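홈 | 학술지 소개 | 현재호 | 지난 호 | 투고 안내 | 로그인

본 사이트는 이용 편의를 위하여 쿠키를 사용합니다. 계속 이용하시면 쿠키 사용에 동의하신 것으로 간주합니다. [동의] [설정]

3. 다기 취급 셀의 구성과 유지관리

3.1 셀의 구성

본 절에서는 코트콤(Kotcombe) 실험동에 설치된 다기 취급 셀의 물리적 구성과 일상 점검 절차, 그리고 운용 기간 중 발생한 고장 및 수리 내역을 기술한다. 제어 알고리즘의 성능 비교는 4절에서 별도로 다루며, 본 절의 목적은 동일한 셀을 다른 기관에서 재현하고자 하는 연구자에게 필요한 정보를 제공하는 데 있다. 선행 연구에서는 매니퓰레이터의 사양과 학습 조건을 상세히 보고하면서도 작업면의 상태, 케이블의 고정 방식, 점검 주기에 관한 기록은 생략하는 경우가 많았다. 본 연구진은 예비 실험 단계에서 이러한 항목의 변동이 파지 위치의 오차에 적지 않은 영향을 미친다는 점을 확인하였고, 이에 따라 해당 항목을 모두 문서화하였다.

셀은 백색 작업대, 그 뒤편의 무늬 없는 벽면 패널, 매니퓰레이터 본체, 고정식 카메라로 이루어진다. 매니퓰레이터로는 PiPER를 사용하였으며, 말단에는 두 개의 손가락을 갖는 그리퍼를 장착하였다. 작업대는 본체의 고정 볼트와 별도의 지지 구조를 갖도록 설치하였다. 초기 구성에서는 본체와 작업대가 하나의 프레임을 공유하였으나, 급정지 시의 진동이 작업면으로 전달되어 잔에 담긴 액체가 흔들리는 현상이 관찰되어 구조를 분리하였다.

대상 물체는 손잡이가 있는 소형 찻잔과 잔받침, 그리고 낮고 둥근 몸체를 가진 찻주전자이다. 모두 옅은 베이지색 계열로 색상이 서로 유사하며, 백색 작업면과의 명도 차이도 크지 않다. 이와 같은 조합은 물체의 경계 검출을 의도적으로 어렵게 하기 위하여 채택되었다. 반면 잔에 담긴 차는 짙은 적갈색을 띠므로 잔의 윗면은 비교적 안정적으로 검출된다. 작업면에는 찻잎과 유사한 어두운 색의 작은 입자를 흩어 놓아 실제 다실 환경에서 발생하는 오염 조건을 모사하였다. 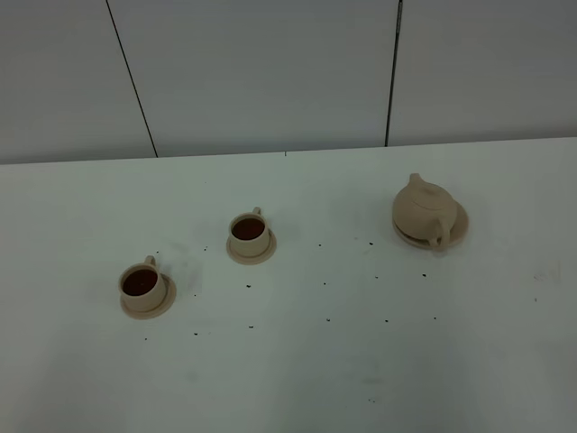
그림 2. 매니퓰레이터가 시야에 들어오지 않은 상태의 작업면. 차가 담긴 찻잔, 찻주전자 및 작업면의 어두운 입자.

그림 2와 같은 배치는 기준 영상의 취득에 사용된다. 찻잔의 손잡이 방향은 파지 자세를 결정하는 주요 변수이므로 배치표에 각도를 기재하고, 담당자가 배치 후 이를 대조한다. 잔받침의 경우 잔과 중심이 정확히 일치하도록 강제하지 않았다. 실제 사용 환경에서는 잔이 잔받침의 중심에서 다소 벗어나 놓이는 일이 흔하며, 중심 정렬을 전제로 한 파지 계획은 이러한 조건에서 손가락과 잔받침 사이의 간섭을 일으키기 쉽다.

3.2 일상 점검 절차

점검은 운용 전 점검, 운용 중 점검, 주간 점검으로 구분하였다. 점검표의 초안은 게르트 티데만(Gerd Tiedemann)이 작성하였으며, 이후 마리아마 마하마(Mariama Mahama)가 케이블 및 커넥터 항목을 보완하였다.

운용 전 점검에서는 먼저 전원을 차단한 상태에서 관절부의 외장과 손목부 고정 나사의 풀림 여부를 확인한다. 이어 전원을 인가하고 영점 자세로 이동시킨 뒤, 각 관절의 표시값을 전일 기록과 대조한다. 편차가 허용 범위를 벗어난 경우 당일의 데이터 취득을 보류하고 영점 재설정 절차를 수행한다. 그리퍼는 개폐 동작을 반복하여 양쪽 손가락의 접촉면이 평행하게 만나는지를 육안으로 확인한다.

운용 중 점검의 핵심 항목은 케이블의 경로이다. 그리퍼로 이어지는 케이블은 손목의 회전을 수용할 수 있을 만큼 여유를 두어야 하나, 여유가 지나치면 하강 시 물체에 닿을 위험이 있다. 본 셀에서는 케이블이 그리퍼 위쪽에서 고리 형태를 이루도록 하고, 전완 링크에서는 밴드로 본체에 밀착시켰다. 밴드를 과도하게 조이면 피복이 눌려 내부 도선이 손상될 수 있으므로, 체결 후 손가락으로 케이블을 축 방향으로 밀어 미세하게 움직이는 정도를 기준으로 삼았다.
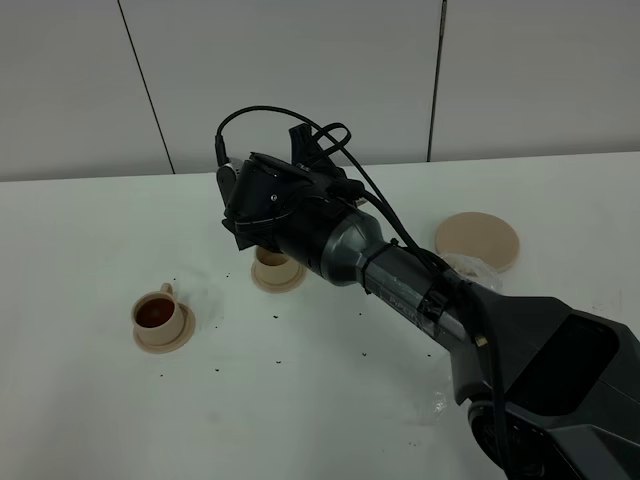
그리퍼가 잔 위로 접근하는 자세에서는 손목부와 작업면 사이의 간격이 좁아지므로, 전완 링크의 하면과 커넥터 주변을 함께 확인하여야 한다. 특히 커넥터가 링크의 아래쪽에 위치하는 구성에서는 낮은 자세로 장시간 정지할 경우 케이블의 자중이 접속부에 지속적으로 작용한다. 이를 완화하기 위하여 대기 자세를 작업면에서 충분히 떨어진 높이로 변경하였으며, 시행과 시행 사이에는 반드시 대기 자세로 복귀하도록 제어 프로그램을 수정하였다.

주간 점검은 매주 수요일 운용 종료 후에 실시하였다. 작업면의 입자를 모두 제거한 뒤 부드러운 천으로 닦고, 그리퍼 손가락의 접촉면과 외장 이음매에 끼인 입자를 솔로 제거한다. 압축 공기는 사용하지 않는다. 예비 단계에서 압축 공기를 사용한 결과 입자가 관절 틈으로 밀려 들어간 사례가 있었기 때문이다. 청소 후에는 입자를 배치표에 따라 다시 흩어 놓고 기준 영상을 새로 취득한다.

3.3 고장 및 수리 내역

전체 운용 기간 동안 349회의 시행을 수행하였으며, 이 가운데 장비의 이상으로 중단된 시행은 2회였다. 첫 번째는 손목부 케이블의 접촉 불량에 따른 통신 두절이었고, 두 번째는 그리퍼 손가락 고정 나사의 풀림에 따른 파지력 저하였다.

통신 두절은 118번째 시행에서 발생하였다. 그리퍼의 상태 신호가 간헐적으로 누락되다가 하강 동작 중에 완전히 끊겼으며, 안전 정지 기능이 정상적으로 작동하여 물체와의 충돌은 없었다. 분해 점검 결과 고정 밴드 바로 아래에서 피복의 눌림이 확인되었고, 해당 구간의 케이블을 교체하였다. 3.2절에 기술한 체결 기준은 이 고장을 계기로 마련된 것이다. 교체용 케이블은 제스텐트(Sestent)에서 제작하였으며, 종전보다 굴곡 특성이 우수한 피복을 적용하였다. 교체 후에는 손목 회전 시험을 거의 200회 반복하여 신호 누락이 재발하지 않음을 확인한 다음 시행을 재개하였다.

나사의 풀림은 보다 늦은 시점에 발견되었다. 잔을 들어 올리는 동작에서 손가락이 손잡이 쪽으로 미끄러지는 경향이 나타났으나, 초기에는 이를 파지 계획의 오류로 판단하여 소프트웨어 점검에 상당한 시간이 소요되었다. 이후 손가락을 탈거하여 나사의 체결 상태를 확인하고서야 원인이 규명되었다. 나사에는 중강도 풀림 방지제를 도포하고, 체결 위치를 표시선으로 기록하여 육안으로도 풀림을 판별할 수 있도록 하였다. 이와 같은 경험에 비추어, 파지 성공률이 점진적으로 저하되는 경우에는 계획 모듈을 검토하기에 앞서 기계적 체결 상태를 먼저 확인할 것을 권고한다.

3.4 재현 시 유의 사항

동일한 절차를 콜하제(Kohlhase) 분원의 셀에 적용한 결과, 점검표의 항목은 대부분 수정 없이 사용할 수 있었다. 다만 해당 셀은 작업대의 높이가 달라 대기 자세와 케이블 여유 길이를 다시 설정하여야 했다. 또한 채광창에 면한 위치 탓에 오후 시간대에는 작업면의 밝기가 일정하지 않았으며, 차광막을 설치한 후에야 기준 영상의 편차가 허용 범위 안으로 들어왔다.

액체를 사용하는 시행에서는 본체 하부의 방수 대책이 별도로 요구된다. 본 셀에서는 액체가 담긴 잔을 매니퓰레이터 기저부에서 떨어진 쪽에 배치하는 것을 원칙으로 하였다. 점검 기록은 클로르노리츠(Clornoritz) 기록 관리 체계에 시행 번호와 함께 저장하였으며, 점검표 양식은 부록 B에 수록하였다.

독자 의견 (3)

하늘소: 풀림 방지제 도포 후 손가락을 교체할 때 가열이 필요하지는 않았는지 궁금합니다. 저희 실험실에서는 저강도 제품을 쓰고 있습니다.

cell_op: 밴드 체결 기준이 정성적이라 작업자마다 차이가 날 것 같습니다. 장력 수치가 부록에 있으면 좋겠습니다.

문경: 부록 B 링크가 열리지 않습니다. 확인 부탁드립니다.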